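Support > Cestix Tabletop Arm > Set-up Guide > 2. Planning and Budget

2. Planning your purchase

Please read this section before you send the order form to Painemal. Most of the returned orders we receive have a mistake in the steps below.

2.1 Decide the budget

1. Start with the arm and its base. The list price is $3540, without tax.
2. Add the two-finger gripper. If you order it together with the arm, the price is $594. The gripper cannot be fitted to arms sold before July of last year.
3. Add the yearly service contract if you want one. The Geltenport office can send a quotation.
4. Keep some money for objects and for spare finger pads. Many customers forget this line and must ask for a second approval.

Note: A refurbished arm costs $2397. It has the same reach, but the warranty is shorter. Stock is kept only in Stindstead.

2.2 Choose the table

1. Measure the free floor space. The mounting stand is placed behind the table, so the table cannot be pushed against the wall.
2. Choose a table with a plain, light top. Shiny tops give reflections which disturb the camera.
3. Plan the way of the cable before delivery. It runs on the floor to the base and must not cross a walkway.

CAUTION: Do not fix the arm on the table top. The stand is sold separately and weighs 32 kg. Two persons are necessary to lift it.

2.3 Choose the objects

1. For the first weeks, buy toy food and light kitchen items. They are cheap and are easy to replace.
2. Include different shapes. A flat lid with a knob and a pan with a long handle are both useful for grasp tests.
3. Keep a basket within reach of the arm.

Gripper over the table, and gripper with two toy peppers:
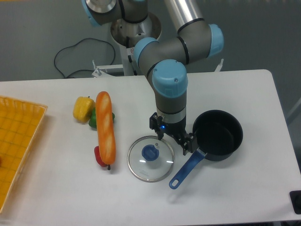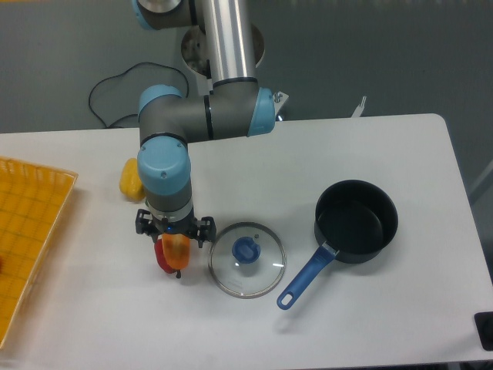

2.4 Send the order

1. Fill in the form with the table height in centimeters.
2. Write the voltage of your building. We cannot change the power supply after shipping.
3. Sign both pages.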